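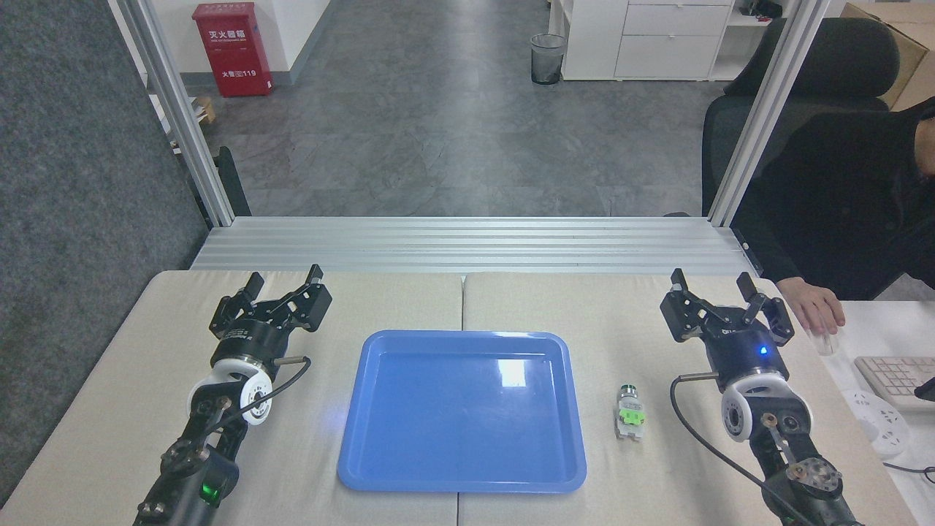
Start position on the Eder bench: both grippers open, tray in the middle, push button standing to the right of it.

Flurina Zwahlen
1/ Long thread, so get yourself a coffee. We've finally finished the October round of Stultar, and I want to talk about the part I'm fondest of, which is how we decided which demonstrations to throw away. (I realize that is a strange thing to be fond of!)

2/ The task sounds like nothing. Pick up a small push-button switch and put it in the tray. The button is a narrow little cylinder, silver at the top, green in the middle, white at the bottom, and it stands on its end. Nudge it with a fingertip on the way in and over it goes, and then the arm is looking at a different problem altogether.

3/ We teach it by demonstration. A person drives the arms through the job, we record everything, and a policy learns to copy what it saw. By the end of the summer our collection, Clolis, held 3,410 demonstrations of this one task. I was very proud of that number and put it on a slide in big type.

4/ Then Reto Kälin looked at my slide and asked how many of the 3,410 began in the same place. I didn't know. I went and plotted them, every starting spot of the button as a dot on the table, and there was one dark blob to the right of the tray with a thin sprinkle of dots everywhere else. We put the button down where our hands like to put it down. I do it too, I checked my own sessions.

5/ So the method, in everyday words. We lay a grid over the table and sort each demonstration by which square the button started in. Crowded squares get thinned and sparse squares keep everything they have. Inside a crowded square we keep the demonstrations that differ most from each other in how the gripper comes in, so we don't end up with a pile of near copies.

6/ After thinning we had 1,000 demonstrations. We trained one policy on those, one on the whole collection, and one on 1,000 picked at random, because otherwise somebody in the comments would quite rightly ask whether a smaller set was simply easier to train on. Same network, same settings, same number of training steps for all three.

7/ Testing was 100 tries per policy. Starting spots were drawn up before any training was done and shared by all three, and the order was shuffled so that whoever was putting the button back didn't know which policy was running. It is slow, dull work and I'd like to thank everyone in Sinville who did a Sunday of it with me.

8/ Results! The policy trained on everything missed 20 out of 100. The thinned one missed nine. The random one did worse than both, and most of its misses were at the far corners, where it had hardly any examples to lean on.

9/ I should be fair to the big set. In the crowded patch to the right of the tray, the full policy was still a touch smoother. You could see it in the approach, one clean line down to the button with no little pause above it. The thinned one hesitates there. It gets the button, but it has a think first, like me at a revolving door.

10/ A miss, for our purposes, is anything that doesn't end with the button inside the rim. Tipped over and then rescued counts as a success. Reto and I argued over that one for most of an afternoon and I'm still not sure he's wrong, so the paper has both ways of counting. The ranking of the three policies comes out the same either way.

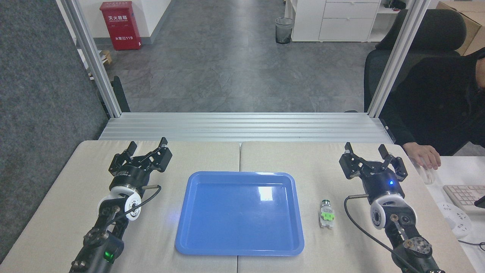
11/ A word about the start position, since people ask about it whenever I give a talk. We have the arms at the near edge with both grippers open and the fingers up. We tried starting them closed and the policies got into a muddle, opening late, sometimes right on top of the button. Your mileage may vary with other grippers.

12/ Things that tripped us up: overhead light on the tray. It is glossy and picks up a bright white spot. One of our early policies did badly whenever the lights had been changed, and we lost a week blaming the grid for it. We now vary the lighting during recording and the problem has mostly gone away. Mostly!

13/ What I can't tell you yet is whether any of this carries over to a job with more steps. One button and one tray is a very small world. With two objects the grid gets big fast, and plenty of squares would have nothing in them at all. Reto has an idea about sorting by distances between the objects instead of by table squares, and he's trying it on the old recordings now.

14/ If you have your own pile of demonstrations, please do the plot before you do anything else. It took me less than an hour and I'd put it off for months. Starting spots only, one dot each. I'd love to see other people's blobs, so do send them over, embarrassing ones very welcome.

15/ The grid script and the list of which demonstrations we kept will go up with the paper. I'll add the link to this thread once Reto has finished renaming my variables.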